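Skultach packing room opens its doors again for the October parcels

The long packing room behind the old Nimonness store in Skultach is busy again this month, and anyone who walked past it on a chilly morning lately will have heard the tape going and the radio turned up a little too loud. It's parcel season, when neighbors bring in pantry goods and warm things for households up the valley, and by the time the kettle boils at 11 there is hardly a free spot left to set down a cup!

Marta Nechyporuk, who has run the packing for 14 years, is delighted with the turnout so far. "People come for an hour and stay until dark," she said, "and then they ask if they can come back with their sister." Last October the room sent out 51 parcels, and she would dearly love to beat that before the first snow (she has promised a walnut cake if they do).

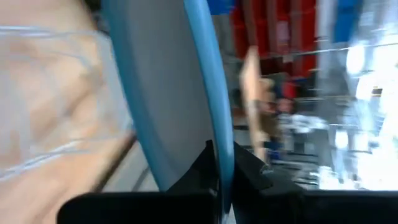

Red shelves and a new routine

Regulars will know the tall red shelving, which Maksym Hladun spent most of September sorting through with a marker pen and a great deal of patience. Jars and tins are kept low, he explained, and anything soft goes up top, so the younger helpers can reach what they need without dragging a stool across the floor. Wrapped goods get a last look before they go into a box, and heavy ones are packed first.

The room is open every afternoon from 2 until the light goes. Clean jars with lids are especially welcome, and so are sturdy boxes of any size, which can be left by the side door.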